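How Does a Washing Machine Get Your Clothes Clean?

From the Bralimlow Children's Pages, 17/12/2019

Think about the last time you came home properly muddy. Perhaps you had been sliding down a bank, or playing football in November, when the pitch is more puddle than grass. You pulled off your things, somebody put them in the wash, and by the next day they were folded in your drawer again, smelling nice. So what went on in between? Let's follow a dirty jumper and find out.

First of all, what is dirt?

Dirt on clothes comes in different sorts. Some of it is dry and crumbly, like dust or sand, and that will often shake off if you give the thing a good flap outside the back door. Some of it dissolves in water, which means it spreads out so thinly that you can't see it any more, the way sugar does in a cup of tea. Sweat is mostly like that, and so is orange squash. And some of it is greasy, like butter, or the oil that comes from your own skin (everyone's skin makes oil, even very clean people's!).

Greasy dirt is the difficult one. Water and oil don't like to mix. You can test this at home with a jam jar, a bit of water and a spoonful of cooking oil. Put the lid on tightly and shake it as hard as you like, then stand it on the table and wait. The oil will float back up to the top and sit there in a yellow layer.

This is where washing powder or liquid comes in. It is made of tiny, tiny bits called molecules, much too small to see, and each one has two ends. One end likes water and the other end likes grease. The grease-loving ends stick themselves into the oily dirt, the water-loving ends hang on to the water, and between them they tug the dirt off the cloth and carry it away. If you add one drop of washing-up liquid to your jam jar and shake it again, you will see the oil break up into a cloudy mixture. It is great fun and you may want to do it more than once.

Sorting and loading

Before anything gets washed it has to be sorted. Dark clothes usually go with dark clothes and pale ones with pale ones, as some of the colour (we call it dye) can come out in the water. One new red sock can turn a whole load of white shirts pink. It is also a good moment to look in the pockets. A paper tissue left in a pocket breaks up into hundreds of little white bits, and they get on to everything.

Lots of people keep a basket by the machine, so that the washing has somewhere clean to sit when it isn't in the drum. The sort of machine with a round door at the front is called a front loader, and you put things in and take them out through the same hole.

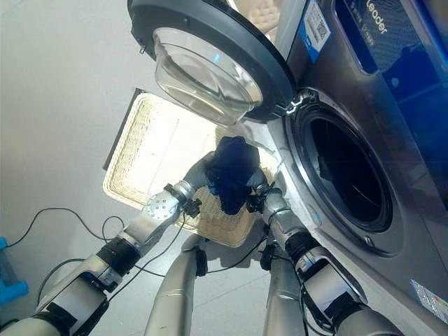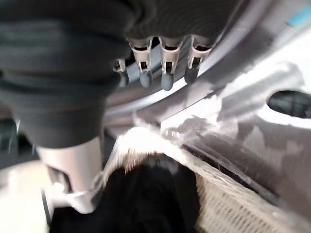 A wicker basket, a front-loading machine and something dark from the laundry.

Now, round the edge of the doorway on a front loader there is a thick ring of rubber, called the seal or the gasket. When the door shuts, it presses against the rubber and keeps the water in. Small socks love to hide in the folds, so if you ever have one sock missing, ask a grown-up to feel around in there before you give up on it.

Round and round

Once the door is shut, water comes in through a pipe and the drum begins to turn. It doesn't go very fast to begin with. The clothes are carried up one side, and when they get near the top they flop back down into the water with a splosh. All that lifting and dropping squeezes soapy water through the cloth. Long ago people did the same job with their own arms, rubbing and beating the washing by hand, and it could take a whole day.

After that the dirty water is pumped away and clean water comes in to rinse out the soap. Then comes the noisy part - the spin. The drum whirls round very fast indeed and the water is flung outwards through lots of little holes in its sides. You can feel something a bit like this on a playground roundabout, when you have to hold on tight to stop yourself sliding off the edge.

When the machine stops, the clothes are still damp, so they need to be hung up or tumble dried. Water leaves them bit by bit and drifts off into the air, and we call that evaporation. It happens faster on a breezy day.

Words to remember

Dissolve: to spread out in water until you can't see it
Drum: the round metal part that holds the clothes
Evaporation: when water turns into a gas and goes off into the air

Please remember that a washing machine is not for climbing in, and that powders and capsules must be left for grown-ups to handle.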